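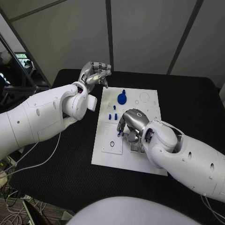 Peg board fits: sanding vs. reprinting

Forum index > Workshop > Fits and tolerances

rebelo_bench
Posts: 44
I have a white flat board with holes and a set of blue parts that go into it: a gear with a cylinder on top, one short upright peg and two taller ones, a small piece. The board was cut to the Drukex drawing. The pegs go in but bind about halfway when the board has been in the warm room. The gear is fine at any temperature. Do I sand the pegs or reprint them smaller?

H_Shabalala
What is the nominal clearance? Without that the rest is guesswork. Also state whether the pegs were printed upright or lying down. A peg printed lying down is slightly oval and will bind in one orientation and slide in the other. Rotate it a quarter turn and try again before changing anything.

rebelo_bench
Posts: 44
The drawing gives no clearance. Hole and peg carry the same diameter. Pegs were printed upright. Rotating makes no difference.

H_Shabalala
Then the drawing is wrong. Same diameter on both parts is not a fit, it is an omission. Add 0.2 mm to the holes or take it off the pegs.

Elmarie N.
I would not touch the holes. The board is the reference part and you have one of it. Pegs are cheap. Reprint the pegs with a 0.5 mm chamfer on the lower edge and see whether the binding goes away. Most of what people call a tight fit is the first layer squashed outward into a lip. Run a knife around the bottom edge of one peg and compare.

rakton_iida
Agree with Elmarie on the lip, disagree on leaving the holes alone. If the board is scuffed, there will be burrs at the hole mouths as well. A countersink bit turned by hand, one light turn per hole, takes them off and does not change the bore.

Elmarie N.
One light turn by hand is fine. What I object to is a drill.

E. Oral
Has anyone asked what the board is made of? Some plastic sheet takes up moisture and moves more than the pegs do. I had a Prundura panel that measured correctly in the morning and gripped every pin by the afternoon. I kept it clamped flat over July and it never improved. I replaced the sheet.

H_Shabalala
A sheet that size does not move enough to matter across one small hole. It matters for the spacing between holes. If single pegs bind, it is the peg or the hole.

E. Oral
I measured mine. You are welcome to disagree with the caliper.

rebelo_bench
Posts: 44
Board material unknown, it came as offcut stock, batch 1633 on the backing film. Knife around the bottom edge of one peg: it now goes down fully with light finger pressure. A second peg, not trimmed, still stops halfway. So Elmarie's lip, at least for the most part.

Nobuhle_Nkosi
Two further points on layout. Put the gear in before the small pieces near it, as the teeth stick out around the base and you will not get fingers in afterward. And use a dark table under a white board. On a pale bench I kept misjudging where the edge was and pushing the whole thing sideways.

rakton_iida
A strip of rubber drawer liner under the board fixes the sliding regardless of table color.

Nobuhle_Nkosi
It does, but it also lets the board flex under the peg. I use two stops screwed to the table – one long side, one short side – and press toward the corner.

H_Shabalala
For the record, trimming the lip cures the symptom. The drawing still needs a clearance on it or the next batch will do the same thing.

rebelo_bench
Posts: 44
Edited the model: pegs 0.15 mm under, chamfer at the bottom, holes unchanged. File is in the shared folder as revision 715, dated 2021-06-12. Three test pegs are printing now. I will post whether they still bind in the warm room.

E. Oral
Please measure the hole spacing in the warm room while you are at it.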